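Planning the budget for small grippers: tips from our workshop

We had 4000 for the year and wanted a gripper which can handle light things. The first quote from Kornance was 2261 for one arm, without spare parts. Before you sign, try your own objects. A shuttlecock and a clear soft bag cost very little and teach you a lot.
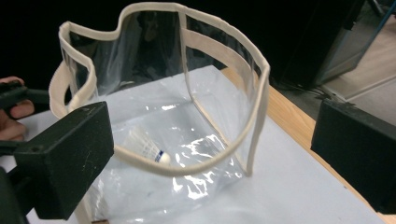
Mumow Makers Club, Handling Group

Put the spare fingers on the list from the start. We planned 2 sets and now I would plan 8, they wear at the edges. Ask Fluna if the fingers are sold alone — some sellers only give the complete hand.

Soft things need their own line in the budget. If the jaw presses the skirt of a shuttlecock, the vanes bend, so buy a few extra and keep them in a box.

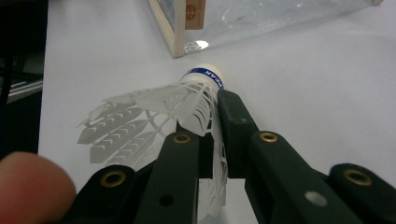

Shuttlecock with blue PEAK band, held at the skirt.

Leave some money for September, when Mohmand changes the prices. Also write the delivery cost in a separate row, we forgot it the first time.

Page changed 7/17/25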